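# Talk notes: registration and repeat accuracy in hand stamping

Speaker: Amber Boersma. Second slot, after Cor Dekker on paper weights. 16th April, Dommont hall.

## Opening

- Give name and club, then start. Skip the history of the swap.
- State the scope: placing the same stamped image in the same spot on every card in a batch. Ink color and coloring methods are out of scope.
- Batch used for all figures: 200 cards, cut from one ream, single-layer front.

## Sources of error

- **Card stock.** Guillotined stock varies between packs. Sort by length before starting. Do not mix packs in one run.
- **Block.** Clear acrylic blocks let you sight through, but the stamp can shift when it is peeled and remounted. Mark the mounting position on the block with a fine pen.
- **Pressure.** Rocking the block widens the outline. Press straight down, hold, lift straight up.
- **Surface.** A hard table gives patchy solids with photopolymer. Use a thin foam mat. Rubber on cling foam does not need the mat.

Pause here. Someone will ask about stamp positioners. Answer: yes, they work, and they are covered in the next part.

## Positioner or corner jig

- Positioner: hinged lid, magnets, card in the corner. Best for detailed images that need a second inking.
- Corner jig: two strips of chipboard glued at a right angle to a base sheet. Faster for small images.
- Siebe Schouten ran both on the December tags. His reject count was 3 with the positioner and 2 with the jig. Too close to call; say so.
- Clean the stamp at fixed intervals. Lint on the edge prints as a halo.

## Numbering the batch

Numbered swaps need a separate pass for the digits, after the main image is dry. Set the jig for the digit position and leave it there until the run is finished. Use one typeface throughout and keep closed shapes well inked but not flooded, or the centers fill. 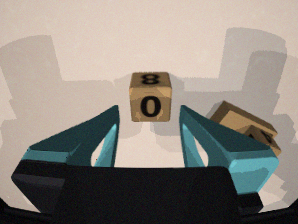

Digit stamps are mounted on small blocks, and orientation errors are the main cause of rejects in this pass. Put a pencil arrow on the top edge of each block. Digits also read differently by angle: on the wooden cube the 0 on the front is tall and bold, while the 8 on the upper face looks wide and flattened. Check every printed digit from directly overhead, with the lamp moved so that no shadow falls across it.

## Close

- Rianne Dijkstra has the jig template. Copies on the side table.
- Dehua Shao is taking names for the 700-card joint run.
- Questions. Return the mats and blocks to the Grultaso box before lunch.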